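Workshop Tips: Battery Drain and Slow Cranking

A battery that goes flat overnight is not always a bad battery. Check the simple items first, in this order, before buying parts.

Terminals. Remove the negative cable first, then the positive. Clean posts and clamps with a wire brush and a paste of baking soda and water. Rinse, dry, and refit with the positive first. A clamp that can be turned by hand is too loose.

Resting voltage. Leave the vehicle parked for several hours with everything off. A healthy 12-volt lead-acid battery reads 12.6 volts or slightly more. At 12.2 it is half charged. Charge it fully before any further test, or the results mean nothing.

Cranking voltage. Have a helper turn the key while you watch the meter. A drop below 9.6 volts during cranking, on a charged battery at room temperature, points to a weak cell. Batteries labeled 720 CCA can fall well under that rating after four or five summers.

Charging voltage. With the engine at fast idle, expect 13.8 to 14.6 volts across the posts. A lower reading means a slipping belt, a bad connection or a worn alternator.

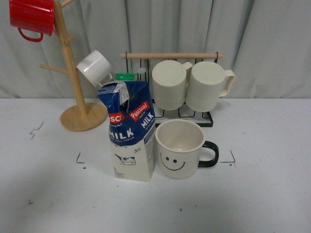

Efren Padilla writes that his sedan passed all four checks and still went flat after two nights. He measured a draw of 879 milliamps with the ignition off and traced it to the trunk light, which stayed on with the lid shut. A new switch brought the reading down to 54 milliamps.

A draw of that first size will empty most batteries in a couple of days. To measure it, set the meter to the 10-amp range and connect it in series between the negative post and the negative cable. Do not start the engine or switch on the headlights with the meter connected, as this will blow the fuse in the meter. Latch the door and hood switches by hand so the car behaves as if closed. Wait for the control modules to go to sleep. Some need 40 minutes.

Pull fuses one at a time and watch the display. When the reading drops sharply, the fault is on that circuit. Under 50 milliamps is normal on most cars. Efren's 54 is slightly high, but on a vehicle driven daily it can be left alone.

Aftermarket radios, dash cameras and plug-in trackers are frequent causes. Unplug them before pulling any fuses. An alternator with a failed diode will also drain the battery and will not show up on the fuse panel. Disconnect the battery, remove the alternator output cable, insulate its end, reconnect and test again.

Write the final reading and the mileage on a piece of tape and stick it inside the fuse box lid.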